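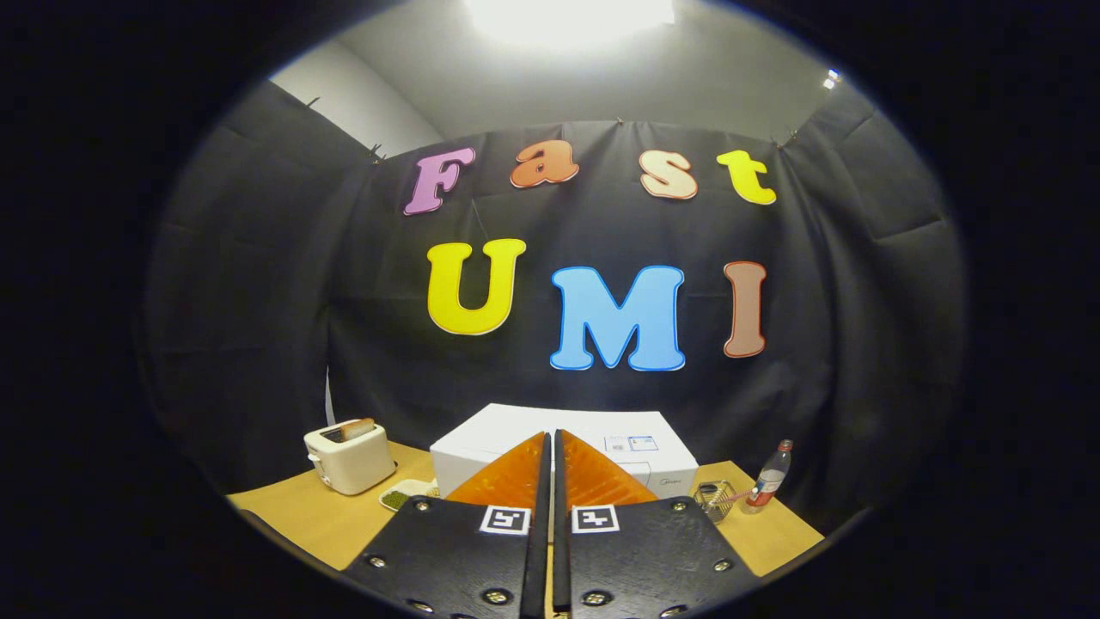
3.2 How people read a homemade sign

I came to this part of the study by way of a village fete in Nasusska, where I spent most of an October afternoon watching visitors squint at a banner for the cake stall. Each letter had been cut out by a different child, so no two were the same height, and I kept noticing that people said the words under their breath before walking on. They don't do that with a printed sign. I wanted to know if the odd letters were slowing them down, or if I was just seeing what I fancied seeing (always a risk when you're on your second slice of lemon drizzle).

So we set up a proper test. Amrit Lavoie and I made 36 short signs, half in a single plain lettering and half in cut-out letters of mixed colour and size, and showed them to 76 grown-ups at the library in Cukness. Everybody read every sign aloud from the same chair. Ginette Hiebert ran the timing, and she was far stricter about false starts than I would have been, so I trust her numbers more than my own from the pilot.

Mixed colour alone did very little. I'd have put money on it mattering, and I'd have lost it. Most readers were as quick with a word in four colours as they were with the same word in black. What did slow them was a letter sitting lower than its neighbours, or a wide gap before the last one. Figure 2 shows lettering of the general sort I mean, with capitals and small letters mixed in the top word and the M in the lower one dropped slightly below the U.

Gaps were worse than drops. When the final letter stood apart, several people read the word without it, stopped, and went back. Samuele Pagano thinks they took the stray letter for the start of a new word, and the way their voices rose at that point rather supports him. I'm less sure, as a few told us afterwards that they'd thought it was a number.

We left out anyone who knew the words beforehand, which cost us more readers than I'd hoped, the signs being full of local names like Nina and Idetti. Solange Perron has since suggested made-up words for the next round, and I think she's right, though made-up words bring troubles of their own (see 3.4). I should also own up that our chair was a fixed distance from the wall, while people at a fete wander past at all sorts of angles. The next section deals with signs read on the move.

Figure 2. Cut-out foam letters in mixed colours, pinned to a black curtain in two rows.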